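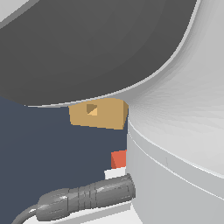
フットボールクラブ「ホルネロFC」(Hornero FC)では、クラブ公式サイトと会員向けマガジンで選手や地域のサポーターの声を届けてくれる「クラブライター兼インタビュアー」を募集します! 採用は2名、経験は問いません。

私たちは地域リーグで戦う小さなクラブです。昨シーズンの最終節、ホームのトゥワル・グラウンドには1,127人が来てくれました。クラブの歴史でいちばん多い数字です。試合が終わってもなかなか帰らない人たちがいて、売店の前で選手とサポーターが普通に立ち話をしている。あの光景を見て、この人たちの話をもっと聞きたい、ちゃんと書いて残したい、とスタッフ全員が思いました(広報の私はその晩、興奮して眠れませんでした)。

いまの公式サイトは、試合結果とチケット情報でほぼ手いっぱいです。選手がどんな町で育って、誰とボールを蹴ってきて、練習のない日に何を食べているのか。そういう話を載せる場所がずっとありませんでした。そこで8月から、新しいインタビュー連載を始めます。タイトルはまだ仮で、加わってくださる方と一緒に決めるつもりです。

## お願いしたい仕事

- 選手、コーチ、アカデミー生へのインタビューと記事の執筆
- ホームゲームのマッチレポート(アウェイは行ける方だけで大丈夫です)
- 会員向けマガジン『クルケセン』の企画会議への参加
- サポーターや商店街のみなさんへの聞き書き
- 写真の選定、見出しづけ、校正の手伝い

撮影は専任の担当者がいるので、カメラの技術は必要ありません。動画の字幕をお願いすることがときどきあります。

連載の第1回は、ミッドフィルダーのリドワン・スブラマニアム選手に登場してもらう予定です。中盤でのプレーは激しいのに、話すととても穏やかで、聞き手に質問を返してくるタイプの選手です。「インタビューというより散歩がいい」と本人が言うので、川沿いを歩きながら話を聞く形にしようと考えています。録音に風の音が入りそうで、そこは少し心配しています。

## こんな方に来てほしい

- サッカーが好きな方。戦術に詳しくなくてもかまいません
- 人の話を最後まで聞ける方
- 日本語で読みやすい文章が書ける方
- 土日のホームゲームに、シーズンの半分以上は来られる方
- 18歳以上の方(高校生は申し訳ありませんが対象外です)

英語、インドネシア語、ポルトガル語のどれかが話せると、とても助かります。選手の家族に話を聞く機会もあり、通訳を挟まずに会話ができると記事の温度が全然違ってくるからです。もちろん日本語だけの方も歓迎します。

ライターとしての経歴は選考で重視しません。ブログでも、学校新聞でも、観戦ノートでも、何か書き続けてきたものがあればぜひ見せてください。いま会員マガジンの編集長をしているプスピタ・トゥフムリも、最初はゴール裏で配っていた手書きの観戦記がきっかけでクラブに入った人です。その観戦記は100号まで続き、いまもクラブハウスの棚に全部並んでいます。面接のときに読めますので、少し早めに来てください。

## 働き方と待遇

**雇用形態** 業務委託(1年契約、更新あり)

**開始時期** 8月上旬。プレシーズンの練習見学から参加できます

**活動日** ホームゲーム開催日と、平日の夜に月2回の企画会議。会議はオンライン参加もできますが、最初の1回だけはクラブハウスでお会いしたいです

**勤務地** トゥワル・グラウンド、クラブハウス、または自宅

**報酬** 記事の本数と長さに応じた原稿料。料金表は書類選考を通過した方に面接前にお送りします

**交通費** 実費を支給。アウェイ取材はチームバスに空きがあれば同乗できます(出発が早いので、朝が苦手な方は前泊の相談を!)

**その他** ホームゲームの取材パス、冬用ベンチコートの貸与、試合日の食事つき

学業や本業との両立はまったく問題ありません。いまのスタッフも多くが別の仕事を持っています。子ども連れで会議に来る人もいます。

## 最初の3か月

8月はまず、先輩スタッフの取材についてきてもらいます。ロッカールーム前の通路で選手に声をかけるタイミングなど、文章にしづらいことが意外と多いのです。負けた試合のあとの取材も避けて通れません。どんな言葉で話しかけるか、私もいまだに毎回悩みます。

そのあと短い記事を1本、編集長と一緒に仕上げます。初稿には赤字がたくさん入りますが、理由は全部説明しますし、納得できなければ反論してください。編集会議で意見が割れて、見出しひとつに1時間かかったこともありました。あれは楽しかったです。

慣れてきたら、自分の企画を出してください。いま候補に挙がっているのは、用具係の一日、移籍してきた選手の引っ越し事情、長年のライバルであるヴァレント戦を両方のサポーターに語ってもらう座談会などです。ヴァレント側の広報さんにも声をかけてあり、前向きな返事をいただいています。

## 応募方法

次のものをメールに添えて、クラブ広報までお送りください。宛先は公式サイトの「お問い合わせ」ページにあります。件名は「クラブライター応募」でお願いします。

1. 簡単なプロフィール(書式自由、写真は不要)
2. これまでに書いた文章を1つか2つ。サッカーの文章でなくても結構です
3. ホルネロFCで話を聞いてみたい人と、その人に最初にする質問

3つめは必ず書いてください。選手でも監督でも、売店のおじさんでもかまいません。長さも自由で、一行だけでも受けつけます。

書類が届いたら、受け取りの返信を必ずお送りします。一週間たっても返信がないときは、迷惑メールに入っているかもしれませんので、もう一度ご連絡ください。面接はクラブハウスで一度だけ行い、そのままグラウンドをご案内します。遠方の方はオンラインでも面接します。2名が決まりしだい、募集を終了します。

## よくいただく質問

**他クラブのサポーターでも応募できますか?**
できます。ただしホームゲームの日は、よそのユニフォームでの取材はご遠慮ください。

**名前は記事に載りますか?**
署名記事が基本です。ペンネームも使えます。

**選手にサインをもらってもいいですか?**
取材中は控えてもらっています。ファンサービスの時間に、みなさんと一緒に並んでください。私も並んでいます。

**書いた記事を自分の実績として紹介できますか?**
サイトで公開した記事は自由に紹介してください。会員マガジンの記事は、発行後に編集長へひとこと相談をお願いします。

仕事の内容で気になることがあれば、応募前の質問だけでも大歓迎です。ホームゲームの日は受付横の広報デスクにもスタッフがいますので、気軽に声をかけてください。

2026年4月28日
ホルネロFC 広報担当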